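Home | News | Explainers | Teachers | Quiz Corner

How does a town council election get counted?

A town council is a small group of people chosen to run local services such as parks, street lights and trash pickup. The people who live in the town choose the members by voting. This explainer covers what happens to the votes once they are cast, using the town of Firkden.

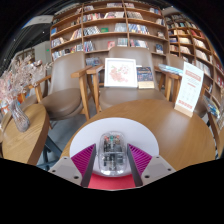
By Tiruwork Berhe | Explainers | Reading time: 2 minutes

Firkden has 12 council seats. Each seat belongs to one part of town, called a ward. A voter marks a ballot for one candidate in the ward where he or she lives. A ballot is the official list of candidates.

In June, 3,876 people voted in Firkden. Of these, 900 voted by mail. Mail ballots come in a signed envelope. Election workers compare the signature with the one on record. If the two match, the ballot is taken out and placed with the others, so that the vote stays secret.

We use cookies to remember your reading level. Accept | Settings

Voting in person ends at 8 p.m. Anyone already in line at that time may still vote. The ballots then go through a scanner, a machine that reads the marks and adds them up.

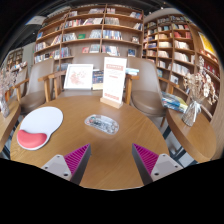 Photo: Tamiru

The first numbers given out are called unofficial results. They can change while the last mail ballots are checked. The results become official when the county signs them. This step is called certification.

What if the result is very close? In the Piva ward, the top two candidates were 2 votes apart. Firkden's rules call for a recount when the gap is that small. In a recount, every ballot is counted again – this time by hand, with people from both campaigns allowed to watch.

Words to know

Candidate: a person who asks voters to choose him or her for a job in government.
Ward: one part of a town, with its own seat on the council.
Recount: a second count of the same ballots.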